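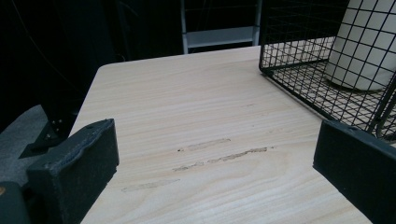
Joonas Nieminen would like the pads moved to the top of the sheet, ahead of the screws, and he says he has put on two sets this summer for people who ticked "pads OK" without opening the fingers all the way. Fair enough, Joonas, pads are now item 1!

Home Benches Checklists Spare parts Log Contact

Hand gripper, bench 2 – weekly check with my comments

This is my own copy of the sheet for the hand-held gripper on the Tavine bench (two fingers, padded, the black one). The short version hangs by the door. I keep adding notes to mine, so it has gotten long, and I'm sorry if you printed it. Counter at the start of this check: 1075 cycles on the current pads.

1. Pads, inner faces
[x] Open fully, look at both faces under the bench light
[x] Run a thumbnail along the seam
[x] Press the bend and let go
Comment: The left pad has a faint seam and it wrinkles a little where it bends. I don't mind wrinkles. What I do mind is an edge I can get my nail under, and I couldn't. We used to swap at 1000 no matter what and I've stopped doing that, I just look harder once we're past it. These stay on for now. If you do swap them, swap both, please – a new pad facing an old one makes the grip feel lopsided and then somebody "fixes" it in the settings.

2. Finger tops
[x] Wipe with a dry cloth
[ ] Screw holes clear
Comment: Both tops had that dusty film again, mostly on the edges. It's cosmetic, but I like it gone before I look for cracks. I left the second box open on purpose: I only checked the hole on the left finger before the phone rang. Will do the right one tomorrow morning.

3. Bracket behind the left finger
[x] Both small screws seated
[x] No play when you push the finger sideways
Comment: Put the driver in, feel that it's tight, take the driver out. That's all! Please don't give them an extra quarter turn for luck. I've drilled one out already (in July, in the heat, with the fan broken) and I would rather not do it again.

4. Table surface under the work area
[x] Brush off grit
[x] Note new marks
Comment: We have scuffs. There's a long ragged one, grayish brown, with a paler streak on either side of it. None of them is on my sketch from last time, so I've drawn them in. My guess is finger tips dragging when the tool comes in too low, but it's a guess, and it could just as well be somebody sliding the basket. Grundasent sells a thin mat for this and I've asked for a price. Until then, lift first and move second. I know, I know, I say it every week.

5. Basket
[x] Sits flat, doesn't rock
[x] No bent wires sticking up into the reach area
[x] Rim smooth where the fingers pass
Comment: Fine this time. The mesh is the thing that catches pads, so do this one with your bare hand along the rim (slowly!) and don't trust your eyes on black wire against a black curtain. If you find a bent one, pliers are in the Oksanen drawer, second from the top, under the tape.

6. Grip test with a round object
[x] Fingers close on the narrow part, below the widest point
[x] Both pads touching before you lift
[x] Lettering or label not under a pad
Comment: I used the big white plastic container, the one with "Selected For Daily" running around its lower curve. It's a good test piece, smooth and fat in the middle, with fine ribbing further down. Close just under the lettering and look at both sides before you take the weight. If only one pad is touching, open up and come in again. Squeezing harder will only shove the thing into the mesh. My rule is to keep the setting at 18 for this one. I know some of you like it higher, and we can argue over coffee.
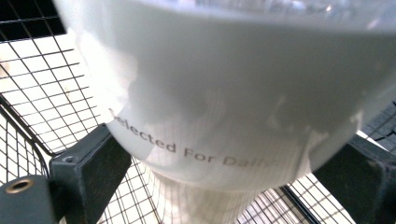
7. Mounting block and insert
[x] Brass insert flush, not turning
[x] Thread clean
Comment: Quick one. Put a fingertip on the rim of the insert and try to twist it. Mine didn't move. If yours does, tag the tool and leave it on my shelf, and take the Jandura spare in the meantime. No glue from the kitchen drawer, please.

8. Cables and floor
[x] Nothing of ours trailing where you stand
[x] Cables behind the table tied back
Comment: I retied one behind the curtain. The carpet by the left end of the table could use a vacuum, and I've put my name down for it.

9. Log
[x] Counter written down
[ ] Next check booked
Comment: Next look at the pads is in 100 cycles, with the full sheet again at the end of that week. If you get there before I do, start with item 1 and initial every box you tick, even the boring ones.

Still open: right finger screw hole (item 2), price for the mat (item 4), booking (item 9).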